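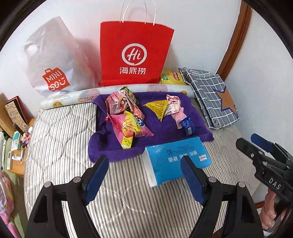
Figure 1. Two hand-held grippers at the snack-sorting station, with the blue pack near the front edge of the purple cloth.

Unit 4 handout: Setting up and looking after the hand-held gripper
Trurkum Certificate in Automation Support, Trirkidport campus

1. Purpose
This handout covers the hand-held gripper tools used in the practical sessions. Students are expected to read it before their first booking. It applies to the paired grippers and to the single unit kept for demonstration. The Athanasiadis bench arm has its own handout and is not covered.

2. Parts to be checked
The arms. The two arms in the foreground of Figure 1 face each other with a wide gap between them. Open and close the arms fully three times before use. Movement should be smooth and even on both sides. Report any grinding or any arm that lags behind the other.

The pivots. Round silver-coloured fasteners can be seen on the arms, two per side. Check each with the supplied driver. A fastener that turns freely must be tightened by a staff member, as over-tightening stiffens the arm and spoils the width reading.

The pads. Each arm ends in a blue pad, and the surface has a texture that helps it hold slippery wrappers. Wipe the pads with a damp lint-free cloth and let them dry in air. Do not use solvent. Worn pads are replaced in pairs, part number 528 in the Joreo stores list.

3. Laying out the station
Sessions use household settings, and students should expect soft and uneven surfaces. The layout in Figure 1 is on a bed, with small wrapped snacks in two groups on a plush cloth and clear fabric between the groups. Leave a similar space when you set up your own station – the arms need room to open without pushing a neighbouring item.

Bags and rolled items belong at the back. Small packets should lie within easy reach of both operators' hands. Vary the wrappers where possible: glossy film, pointed packets and soft packs all load the pads differently.

4. Width calibration
Close the arms until the pads just touch and record the zero value. Open them fully and record the upper value. The difference should be 651 counts. If it is not, repeat once, then tag the unit and return it to stores. Calibration takes about 26 minutes for a pair, including the paperwork.

5. After the session
Wipe the pads and handles, check the pivots again and store the grippers with the arms open. Enter the unit number and any faults in the maintenance log, form 3209. Faulty units go on the lower shelf with a tag attached.

Handout revised 10/28/20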